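# Minutes, Kitchen and Shared Spaces Meeting

**Isulow building, 12/10/2018**

Present: one person from each floor, plus two from the ground floor who said they were only there for the heating item. There was no heating item.

**1. Last meeting's minutes**

Approved after one correction. The phrase "a frank discussion about the fridge" was changed to "a discussion about the fridge."

**2. The wall by the dish rack**

Sanis raised the marks again. Okoth's position is that the marks were there when they moved in. Sanis's position is that they were there when Okoth moved in too, but fewer. The rest of the meeting looked at the wall for a while.
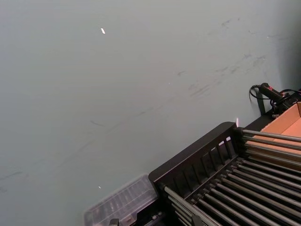 *Wall beside the rack, with scuffs.*

It was agreed that the marks look like something rubbing against the paint, and that we would stop there on the question of what. Two proposals were made:

- Wash the wall with warm water and dish soap before spending any money. Carried.
- Repaint the wall. Plarnerden quoted us $139 for the one wall or about $500 for the whole kitchen. Put off until January, so that the washing has a fair chance to fail.

A request to choose a darker color next time was noted. A request to choose it tonight was not.

**3. The dish rack**

The longest item, as usual. The current rule is that dishes leave the rack by the end of the day. The current practice is that dishes leave the rack when somebody needs a mug. Ground floor asked if we could get a second rack. Second floor said a second rack would be a second place to leave things until spring. Not carried.

Pleasingly, the rack was empty when we got to it. 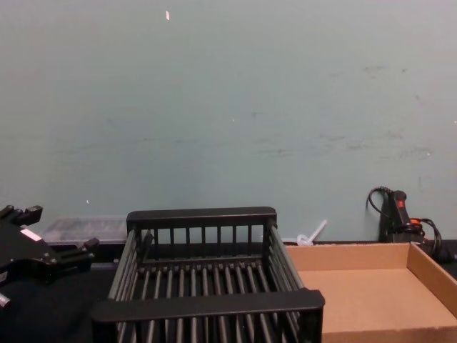
*Dish rack and cardboard tray, both empty.*

Agreed:

- The rack stays where it is, next to the tray.
- Pans are dried and put away by whoever washed them.
- Anything still in the rack at closing goes on the windowsill. Claims may be made there.

**4. The cardboard tray**

Okoth wants it kept for tea bags and sugar packets. Sanis wants it recycled, on the grounds that cardboard beside a dish rack has a short future. After more discussion than a cardboard tray has probably ever had, it stays until January. If it goes soft before then, it goes out, and no second meeting is needed.

**5. Money**

The kitchen fund stands at $113. This covers sponges and dish soap well into next year, but not Plarnerden. Third floor asked what happened to the $1,000 mentioned last winter. It was explained that this was an estimate for a dishwasher, and that we never had it.

**6. Any other business**

The fridge. See item 1.

**To do**

- Wash the wall: Sanis and Okoth, together, by their own suggestion
- Write out the rack rules and tape them up, away from the paint: second floor
- Ask Plarnerden if the quote holds until January: ground floor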